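Chapter 4
Comparing Grippers on a Two-Arm Bench

Before you start: Chapters 2 and 3, plus a working bench. Bring your log sheets.

You have two arms and more than one gripper to choose from. Which goes on? Most beginners pick the one that looks strongest. Bad plan. Strength hardly matters with kitchen goods. What matters is where the fingers fit, how far they open, what the wrist camera can still see once they close. This chapter is about finding that out with a fair test and writing it down so somebody else can run it again.

Two makes come up in the exercises, the Nandach parallel gripper and the Prolgate angled gripper. If your lab has others, fine. Same method, same sheets.

4.1 Why cups

Cups are cheap and they are mean. A handle turns one object into two problems, body or handle, and the gripper has to commit. Rims are thin. Clear walls confuse a depth camera, and a cup lying on its side needs a different approach from the one standing next to it. Put a few in a wire rack and now the fingers have neighbors and wires to miss on the way down.

Mix your set. Opaque mugs, a tinted cup, a clear one, something light. Leave a couple outside the rack so you get open-floor grasps in the same run as crowded ones. Patterned walls are worth having too, a plain backdrop makes the vision side look better then it is. 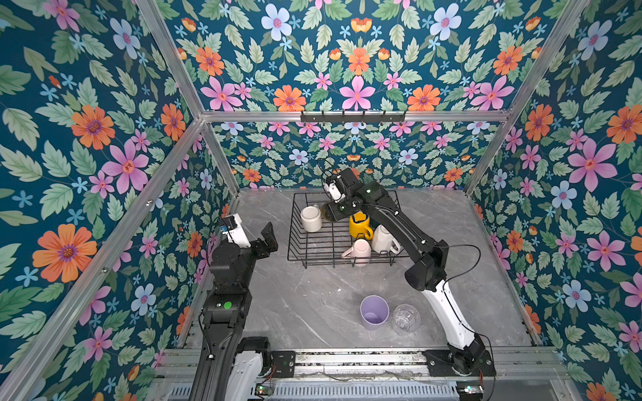 4.2 What stays fixed

Change one thing per run. Swap the gripper, leave the rest. That means:

Camera mount and angle. If the new gripper forces you to move the camera, that is a second change, log it as one.
Controller gains. We use the Nereck defaults all through this chapter.
Start pose, both arms. Even the arm that isn't picking.
Cup layout. Mark the floor with tape, check it every run.
Lighting. Blinds down, or do it all in one sitting.

Closing force gets set once, on the lightest cup, then left alone. Tempting to bump it up when a heavy mug slips. Don't. A slip is data.

4.3 How many runs

More than you want. The Benítez data set used in the problems has 400 grasp attempts, of which 277 were scored as clean lifts. Split that by cup and by gripper and the groups get small fast. Keep the raw sheets, you will need them agian in section 4.6 when we look at failures by type.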